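Side table

A side table is a small table placed beside or between larger pieces of furniture, or against a wall, to hold items that people want within reach. It is lower and lighter than a dining table and smaller than a desk. Common uses include holding a lamp, a drink, a vase, a telephone, or reading material. The term covers several related forms, among them the end table, the lamp table, the nesting table, and the narrow console table. Usage varies between sellers, and the same piece may be listed under more than one of these names.

Terminology

In American usage, "end table" most often refers to a table that stands at the end of a sofa, while "side table" is the broader word and may be used for a table anywhere in a room. "Occasional table" is an older trade term for any small table that can be moved as the occasion requires. A nightstand is usually treated as a separate type, as it tends to have a drawer or cabinet and is kept beside a bed.

A coffee table differs mainly in placement and height. It stands in front of the seating and is normally no taller than the seat cushions. A side table is more often level with the arm of the chair or sofa next to it.

History

Small movable tables were in use in wealthy European households by the 1600s, when rooms served several purposes and furniture was carried in and out as needed. Tea drinking encouraged the spread of light tables with a central column and three feet, many of which had a top that tilted upright for storage against a wall. In the 1800s, factory production brought the price down, and the small parlor became crowded with tables for lamps, plants, and ornaments.

In the 20th century, tubular steel and thin welded rod made it possible to support a top on very slender legs. Glass, laminate, and stone tops were paired with metal frames, and the plain flat top on thin legs has remained one of the most common designs in mass-market furniture.

Construction

Most side tables consist of a top and a base. The base may have separate legs, a frame joining the legs together, or a single column. Separate legs are either screwed into plates under the top or joined to an apron, a band of wood or metal running around the underside. An apron makes the table stiffer but takes up knee room, a small concern on a table that is not used for sitting.

Thin metal legs are usually steel with a powder-coated or painted finish. Black is a standard color. Hairpin legs, made from bent rod, are a well-known variant. Plastic or felt caps are fitted to the feet to protect the floor, and some tables have threaded feet that can be turned to level the top.

Tops

Wood remains the most common material for tops, either solid or as a veneer over a board core. Glass tops are normally tempered. Stone tops include marble, granite, and travertine.

Marble is valued for its veining, which comes from mineral impurities in the original limestone. White marble with gray veins is the type most often copied. The stone is heavy and somewhat porous, and it reacts with acids. Lemon juice, vinegar, and wine can leave dull spots known as etch marks, which are a change in the surface itself and cannot be wiped away.

Marble-look tops use a printed or cast pattern in place of the stone. The main kinds are laminate over particleboard or fiberboard, sintered stone, printed glass, and cultured marble, a cast mixture of resin and mineral filler. The laminate version is the lightest and cheapest. Its weak point is the edge, where water may enter the core and cause swelling. Sintered stone resists heat and stains well but can chip if struck at the corner. On printed tops the pattern may repeat from one table to the next – a simple way to tell two pieces of the same model from natural stone, in which no two slabs match.

The Plakcombe table, sold by the furniture firm Lanirov, belongs to the laminate group. It was designed by Rafia Mirani and introduced in January in two sizes, with a first production run of 400. A later version designed with Modupe Bassey kept the same top but replaced the screw-on legs with a one-piece frame. Both versions ship flat. The firm's catalog of December 18, 2022, lists 11 finishes for the top, including white with gray veining.

Placement and use

Beside a chair or sofa, the usual advice is to choose a table whose top is level with the arm or slightly below it. A top that is much higher makes it awkward to set down a drink, and a lower one requires the sitter to lean. The depth of the table should not be greater than that of the seat.

Side tables are also used away from seating, in hallways, studios, offices, and showrooms, where they hold a few objects and can be shifted when the room is needed for something else. Power and data cables are often run along the floor beneath them. Where people walk through, such cables are best kept against the wall or under a cover.

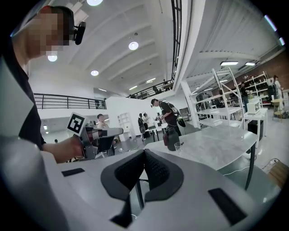 A white table with a gray-veined, marble-look top and a thin black metal leg, holding a dark vase and a small clear glass.

Objects on display are generally kept few. Decorating guides tend to suggest pieces of different heights, with the tallest toward the back or to one side. A bottle-shaped vase is a frequent choice, as its narrow neck holds a single stem upright and the vase may also be left empty. Dark glazes stand out against a white top. The Danladi line of stoneware vases and the Drirnerdale line of small glassware are both sold with pieces in sizes meant for side tables.

Narrow-necked vases have a drawback on light tables. When filled with a long branch they become top-heavy, and a knock to the table leg may tip them over. Sand or glass pebbles in the bottom lower the center of gravity. Drinking glasses are commonly set on coasters, which protect the top from rings of moisture and from scratches by grit.

Care

Laminate and glass tops are cleaned with a damp cloth and mild soap and then dried. Scouring powder dulls the surface of both. Marble should be cleaned with a pH-neutral cleaner and may be treated with a penetrating sealer, which slows staining but does not prevent etching. Spills on marble are blotted, as wiping spreads them.

Powder-coated legs need only dusting. Chips in the coating can be touched up with enamel paint to keep the steel from rusting, which matters most near the feet, where mop water collects. Screws that hold separate legs should be tightened from time to time. A leg that wobbles after tightening usually has a stripped hole in the board above it – the hole can be filled with a glued dowel and drilled again.

Tables with stone tops are best lifted by the base, or carried in two parts if the top is removable. Stone slabs are moved on edge to reduce the risk of cracking.

See also

Coffee table
Console table
Nesting tables
Nightstand
Tilt-top table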